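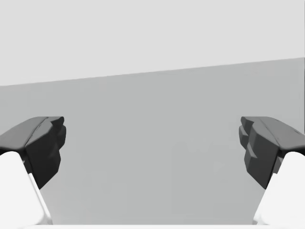 Gripper fingers, open position. Computer rendering.

Home | Kitchen | Laundry | Workshop | Leaflets | Contact

Woltby Household Advice Service
Leaflet 109: Putting Away Groceries and Keeping a Pantry in Order

Revised Jan 28, 2023. Prepared by Erlinda Layug, Home Practice Section.

This leaflet replaces the earlier edition on dry storage and should be read together with the leaflet on refrigerator care. It applies to ordinary household kitchens. Households that sell or give away prepared food should consult their local health department, whose requirements may differ from the advice given here.

Before shopping

Check the pantry, the refrigerator and the freezer before writing a list. Open packages are easily overlooked, particularly flour, rice and breakfast cereal, and a second open bag of the same product is the most common form of waste reported to this office. Write down what is needed for the meals planned that week and then add household staples that are down to the last package.

Keep a square of shelf clear for incoming goods. A pantry filled to the front edge of every shelf cannot be rotated properly, and new items will end up in front of older ones.

Cold items should be chosen last in the store and placed together in an insulated bag. Raw meat, poultry and fish should travel in a separate bag from produce and bread. If the trip home is long or the weather is hot, include a frozen gel pack.

Unpacking

Clear and wipe a work surface before the bags are opened. Bags that have been on the floor of a car or on a sidewalk should be set on the kitchen floor or on a chair, and the goods lifted out from there.

Refrigerated and frozen goods are put away first. Perishable food should not stand at room temperature for more than two hours in total, and that limit falls to one hour when the air temperature is above 90 degrees Fahrenheit. Time spent in the car is part of the total.

Shelf goods can then be set out on the table or counter in a single row, with labels facing the person doing the work.

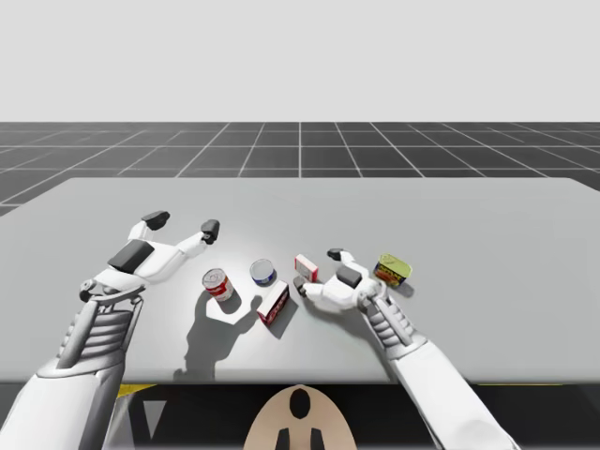
A row is easier to check than a pile. Each package can be looked over for torn seams, pinholes, broken seals and crushed corners, and the date can be found and marked before the item goes onto the shelf. A grease pencil or a strip of masking tape on the lid is sufficient. Write the month and year of purchase -- the printed date is often small and is usually on the underside.

Cans require particular attention. Discard any can that is swollen, leaking or deeply rusted. A small, smooth dent in the side of a can is generally harmless, but a sharp dent, or any dent along the seam or rim, is reason to discard it. Do not taste the contents of a doubtful can.

Glass jars with a raised center on the lid should be returned to the store or thrown away unopened.

Understanding printed dates

Most dates on shelf goods concern quality. "Best if used by" indicates when the maker expects the flavor and texture to be at their best. "Sell by" is an instruction to the store. Infant formula is the exception and must not be used after the date on the package.

High-acid canned goods such as tomatoes and citrus keep their quality for a shorter time than low-acid goods such as beans, corn and meat. If shelf space permits, keep the two groups apart and use the high-acid group first.

Arranging the shelves

Put new stock behind old stock. This single practice does more for a pantry than any container or label, and it should be taught to every member of the household old enough to put away a can.

Heavy goods belong between knee and chest height. Large bags of rice and flour, gallon jugs and cases of canned goods should never be kept above the shoulder. Light goods, such as paper products, crackers and dry cereal, may go on the upper shelves. The floor of the pantry should be left clear or fitted with a low rack, to allow sweeping and to keep packages away from damp.

Oils, nuts and whole-grain flours turn rancid with warmth and light. Store them in the coolest part of the kitchen, well away from the oven and the dishwasher. Whole-grain flour and shelled nuts keep longer in the refrigerator or freezer if they are sealed against moisture and odors.

Potatoes and onions should be kept in separate places. Both require darkness and moving air, and both should be removed from plastic bags. Sort through them when the shelves are wiped and take out any that are soft. Potatoes that have turned green under the skin should be discarded where the greening is extensive or the taste is bitter.

Spices should not be stored over the stove, although a great many kitchens are built with a cabinet in precisely that position. If no other cabinet is available, use the upper shelf for spare dish towels and move the spices to a drawer.

Do not keep cleaning products, pesticides or lamp oil in the same cabinet as food, even on a lower shelf.

Containers

Hard containers of glass, metal or heavy food-grade plastic, with lids that seal firmly, are recommended for flour, sugar, rice, pasta, oats and pet food. Square containers use shelf space better than round ones. Clear containers allow the contents to be seen but should be kept out of direct sun.

Wash and dry each container completely before refilling. A damp container will cake sugar and can spoil flour. New product should not be poured on top of old. Empty the remainder into a bowl, fill the container, and place the remainder on top or use it that day.

Cut the cooking directions from the package and tape them to the container or drop them inside the lid. Keep the date as well. Readers have asked whether a brand must be noted; this is useful for rice and dried beans, where cooking times vary.

The shelf liner formerly supplied by this office under the name Dredia is no longer stocked. Plain washable liner from any hardware store is an acceptable replacement. Adhesive liner is discouraged on painted shelves.

Preventing pantry pests

Moths and small beetles usually arrive inside packages of grain, flour, birdseed or dried fruit. Signs include fine webbing in the corners of a package, clumped flour, and small holes in paper or thin plastic.

If pests are found:

Remove everything from the affected shelf and from the shelves directly above and below.

Discard infested goods in a tied bag and take the bag to the outdoor trash the same day.

Vacuum the shelves, the corners and the peg holes, then empty the vacuum outdoors.

Wash the shelves with warm soapy water and let them dry fully. Insecticide should not be sprayed where food is kept.

Place doubtful but clean-looking dry goods in the freezer, at 0 degrees Fahrenheit, for 4 days before returning them to the shelf in a sealed container.

Bay leaves are often suggested as a repellent. They do no harm, but this office does not rely on them.

Households that buy flour or grain in large bags may freeze each new bag as a routine measure. Let the bag return to room temperature before it is opened, so that moisture does not collect on the contents.

Cleaning schedule

Wipe up spills when they occur, honey and syrup above all. One shelf should be emptied and washed each month, in order from the top, so that the whole pantry is covered over the course of the year without a full day being given up to it. December is a poor month for this task in most homes and may be skipped.

Crumbs gather in the track of a sliding door and behind the front lip of wire shelving. A dry paintbrush reaches both. Hinges that squeak should be treated with a drop of mineral oil -- vegetable oil becomes sticky and collects dust.

Check the door gasket of any chest freezer when the pantry is cleaned. If a slip of paper closed in the door pulls out without resistance, the gasket should be washed, and replaced if washing does not help.

Stock for emergencies

Keep a supply of food that can be eaten without cooking, together with a manual can opener and one gallon of drinking water per person per day. The supply should consist of foods the household already eats. Use it in the ordinary way and replace it as it is used. A sealed box left in a basement for years is likely to be out of date when it is required.

Persons who rely on special diets, and households with infants or pets, should plan for those needs first.

Related material

Leaflet 9 covers refrigerator and freezer care. The shelf card for dates of purchase is Form 844 and may be copied freely. Printed copies of both are kept at the Bañez Building front desk and at the Jekum branch library. Requests for large-type copies should be made in writing to the Home Practice Section and should give the leaflet number and a mailing address.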